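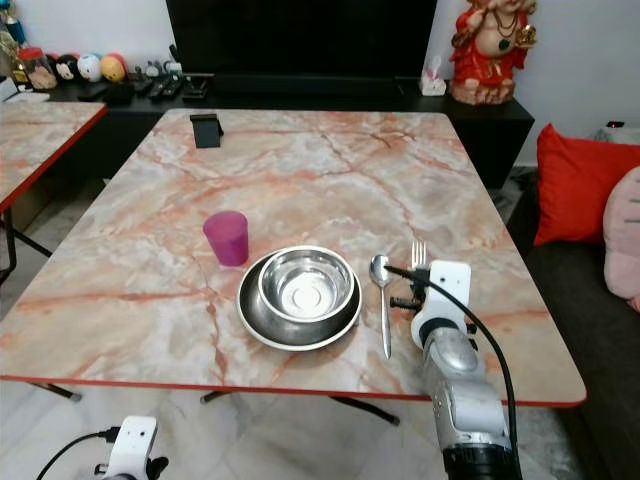 Yaroslav Bilyk wrote to us after the first round that the fork was the only item that told him anything, and that he would have liked twice as many tries with it and half as many with the cup. We have changed the plan for round two along those lines, and we are now looking for operators to take part.

Call for participants: gripper and controller comparison, round two
Posted 21 August 2024

Tarau is comparing two sets of gripper fingers and two controllers on ordinary table-setting work. The fingers are the Alen pair, which are long and stiff, and the Prokopenko pair, which are shorter and have a soft pad on the inside. The controllers are our current hand controller and the Trullar, a lighter unit with a different trigger. Every operator uses all four combinations, in an order that we draw before the first session.

The first round was held in February. It produced 3,783 logged attempts, of which 3,766 were kept for the comparison. The rest had a gap in the joint log. The cup and the bowls gave nearly the same results with either pair of fingers. The spoon and fork did not, and operators disagreed about why. Some blamed the finger tips and some blamed the trigger on the controller. Round two is meant to separate the two.

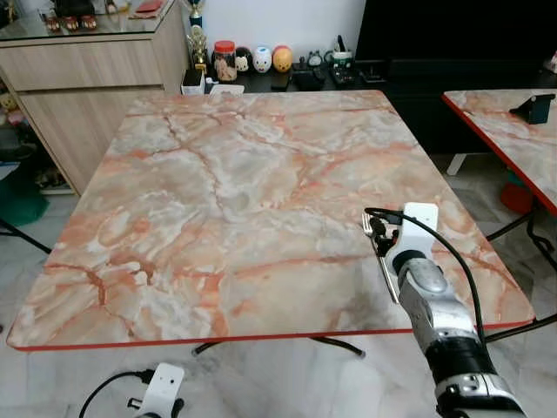 A session is made up of short attempts. You drive a pair of arms from the controller, pick up a piece of flatware, bring it to the target pose and set it down in its place. A fork has to end up with the tines away from you and the handle toward the near edge. If it turns in the fingers on the way, you may correct it once. A second correction counts as a miss. Dropped items are put back by our staff, and you do not need to leave your position.

The arms work over a folding table in a furnished room. We chose this over the bench in our lab. The top is patterned and the steel items reflect whatever is near them, and both of those things matter for the camera part of the study. You will see the table through the head camera only. Several people in round one asked to look directly at the table instead, and the answer is still no.

What we ask of you

Five sessions, spread over at least two weeks. Each operator completes 100 scored attempts with each combination of fingers and controller. The first session is practice and is not scored. After each session you fill in a one-page form on grip, trigger feel and what you could and could not see. Please write full sentences on the form. "Fine" is not much use to us.

Who can apply

You should be 18 or older and able to stand for the length of a session with short breaks. Normal or corrected vision is required. We want a mix of people, so past work with robot arms is welcome but not needed. If you took part in round one you may apply again, but we will hold at least half the places for new operators. Left-handed operators are very welcome — we had only two last time.

You may not apply if you work for the makers of any of the fingers or controllers under test, or did so in the past year.

Pay

Each session is paid at $87, practice included. Sessions that we cancel because of equipment trouble are paid in full. Travel is not covered, but parking is free behind the building.

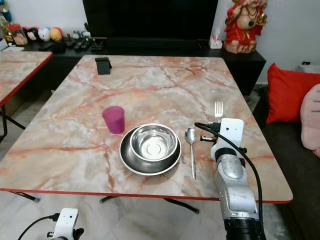
Stefaniia Hladun
Trial Lead, Gripper Studies, Tarau

How to apply

Send a short note to the trial desk through the contact form on our site. Put "Round two" in the subject line. Tell us which hand you write with, whether you have used a hand controller of any kind (game controllers count), and which times of day suit you. A résumé is not needed. We reply to everyone, normally within a week, and selected operators will be invited for a short visit to try the controllers before they commit.

Data and consent

We record the head camera view, the joint positions, the gripper opening and the controller inputs. The microphone is off during attempts. Your name is kept apart from the logs and replaced by an operator number. You can leave the study at any point and will be paid for the sessions you have done. If you want your logs removed, ask before the results are written up — after that we can no longer take them out of the totals.

Results

We will send all operators a copy of the report, with scores by finger set and by controller. Individual scores go only to the operator they belong to. Questions about the scoring rules can be sent to me through the same form.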